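Le robot et les miettes
Opinion – décembre 2023

On me demande souvent si une machine peut déjà faire le ménage à ma place. Ma réponse est non, pas encore, et je ne crois pas que l'an prochain y change grand-chose.

J'ai tenu pendant 30 ans un atelier de réparation à Sonville. Chez Boateng, notre fournisseur, un bras soudait la même pièce 530 fois par jour sans se fatiguer. La pièce arrivait toujours au même endroit. Dans une cuisine ou une chambre d'enfant, rien n'arrive au même endroit.

Prenez le rangement d'un jeu d'échecs. Il faut saisir chaque pion par le bon bout, ne pas renverser le voisin, redresser celui qui est couché. Un enfant de six ans s'en charge en râlant. Pour une pince à deux doigts, chaque pièce est un petit problème à part. Les miettes sont pires. On ne les attrape pas une par une, il faut un outil, et savoir s'en servir.
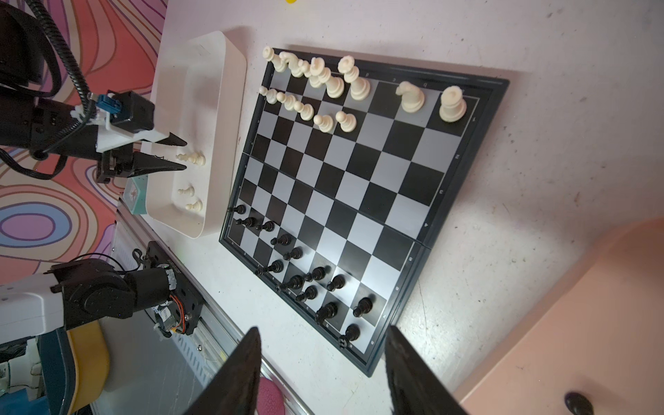

Des pions à ramasser, des saletés à enlever :

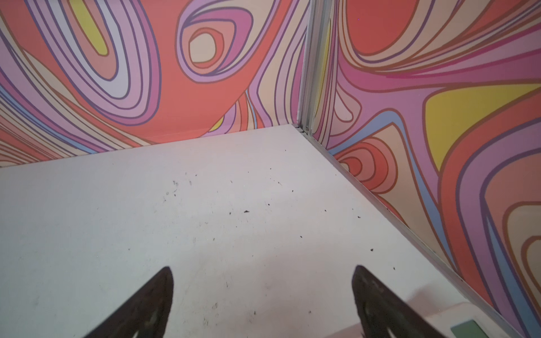 Les vendeurs répondent que les progrès sont rapides. C'est vrai. Mais un robot qui réussit neuf fois sur dix me laisse la dixième, et je dois rester à côté pour la surveiller. Autant passer l'éponge moi-même.

Je ne suis pas contre. Mon lave-vaisselle a presque 30 ans de moins que moi et je ne m'en séparerais pas. Il fait une seule chose, dans une boîte fermée, et il la fait bien. Pour le reste, j'achèterai quand la machine saura travailler pendant que je suis sorti.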